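Sat 6 October — minutes, taken with thanks to all who came along and stayed so late.

We talked for a good while about the hand-held grippers and agreed, happily, that small bottles on soft bedding deserve more practice. The target stays at 1,296 demonstrations by April.
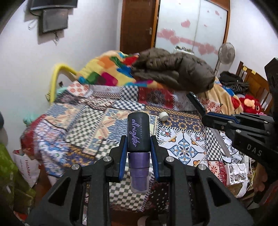
**Nisterine Hand Teaching Group**

The closing grip on the cosmetics bottle got the longest chat — slower fingers, please, and keep both grippers going! Next bedroom set: 36 takes, 2 people checking.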